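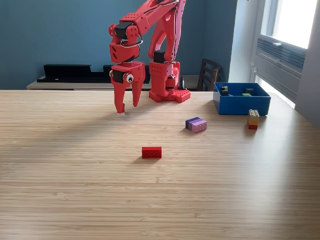 Red arm over the table, bricks and the blue box

From: Prolcombe bench
To: kundora-users
Date: Aug 17, 2019
Subject: Re: [kundora-users] Planner refuses low grasps near the table

Hello all, and thank you for such a patient write-up. I had the very same trouble back in April and lost most of a bank holiday to it, so you have my sympathy!

> We're on the Grabowska branch with a small servo arm. Any grasp
> lower than 12 mm comes back as "goal in collision", though the
> fingers are plainly clear of the table. Turning off the table
> check cures it, but I don't much like doing that. Is it the
> planner or our model?

I'd look at your model first. The gripper mesh that ships with Kundora has both fingers the same length, and on my arm the left one reaches further down than the right, as you can see in the photo. Once I'd given each finger its own collision shape, the planner stopped arguing about single bricks lying on the table (stacked ones never bothered it).

The other thing worth a look is the padding. Pultodham adds its own margin on top of Kundora's, so you may be paying for it twice. I set the table padding to zero in one and left the other alone, and planning time dropped from 975 ms to 110 ms on my old laptop, which was a very pleasant surprise.

Please do keep the table check on – I turned mine off for an afternoon and stripped a servo gear for my trouble. My patched model file is 36 lines long and I'm happy to post it here if anybody would like it, though the comments need a tidy first.

All the best from Prolcombe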